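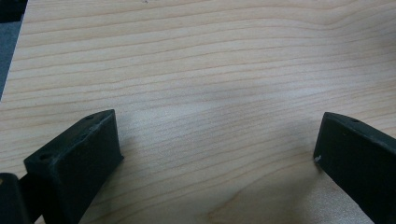 Pale wood desktop – oil it, lacquer it, or leave it alone?
Forum: Furniture and Finishes
20 replies, showing the first page

segura_sawdust
Finally got my new desktop set up and I can't stop looking at it! It's a light, creamy board, sort of a maple color, with long wavy grain that runs the whole width and then drops into a loop down near the bottom. I bought it secondhand from a shop called Praltska, so I have no paperwork and no idea what's on it. It feels smooth and looks finished to me. I work on it all day (laptop, coffee, too many pens) and I'd love to keep that color as long as I can. What would you put on it, if anything?

plane_jane_88
Oh that's pretty. I love grain that wanders like that. My vote is leave it alone for now. If it already has a finish, oil will just sit on top and get sticky. Put a drop of water someplace that won't show and see if it beads up. If it beads, wax at most and enjoy your desk.

tungtwister
Disagree, a little. Wax on a work desk is a pain, you get a ring every time you set down a mug. I'd scuff it with 320 and put on 2 thin coats of water-based lacquer. Did mine that way in May and it hasn't budged. Stay away from anything oil-based on a blond board, it goes orange on you.

plane_jane_88
Scuff it before you know what it is? If that's veneer you can go through it in a hurry, and then there's no getting that grain back.

tungtwister
320 by hand isn't going through veneer unless you really lean on it. But fair, check first.

onovach_mike
Is it solid or veneer? Those wide arcs with the loop look like a flat cut to me, but you can get that from either one. Look at the end of the board. If the lines on top carry on over the edge and turn into end grain, it's solid.

segura_sawdust
I looked at the edge with a flashlight and I still can't tell! There's a band or a really clean cut, hard to say. Water test: it beaded, and wiped right off. So there's something on there. Also there's a tiny dark speck toward the far side, a little left of the middle. Pin knot? Ink?

onovach_mike
Try a fingernail, then a damp cloth. If it's in the wood, leave it. I like a speck, personally. Gives you something to stare at on long calls.

grainchaser
Jumping in to say I have almost the same color on a Plurkex table, and the thing that changed it was the sun, way more than the coffee did. The side by the window went yellow and the part under my monitor stand stayed pale. You could see the exact outline of the stand. So move your stuff around! Or pull a shade in the afternoon.

tungtwister
Yep, sun gets everybody. A clear coat with UV blockers slows it down.

plane_jane_88
Slows it, sure, but it doesn't stop it. I think blond wood looks great when it warms up anyway.

grainchaser
Not when it warms up in the shape of a monitor stand, lol.

bluetape
Can I ask about glare? You've got that whitish stretch across the middle where the light hits and the grain washes out. On mine it drove me nuts until I moved the lamp off to the side. If you do end up recoating, go matte or satin – gloss would make it worse.

segura_sawdust
Yes, the glare! I moved the lamp after reading this and the waves show up so much better. OK, I'm leaning toward no sanding, a desk mat under the laptop, and a coaster that I will really try to use.

tungtwister
Boring, but I respect it. If you change your mind, try the underside first.

plane_jane_88
Wipe spills when they happen and skip the spray polish. Silicone in that stuff makes refinishing miserable later on.

onovach_mike
What about the speck?

segura_sawdust
Still there. Fingernail didn't do anything and neither did the cloth. I'm keeping it!

Page 1 of 2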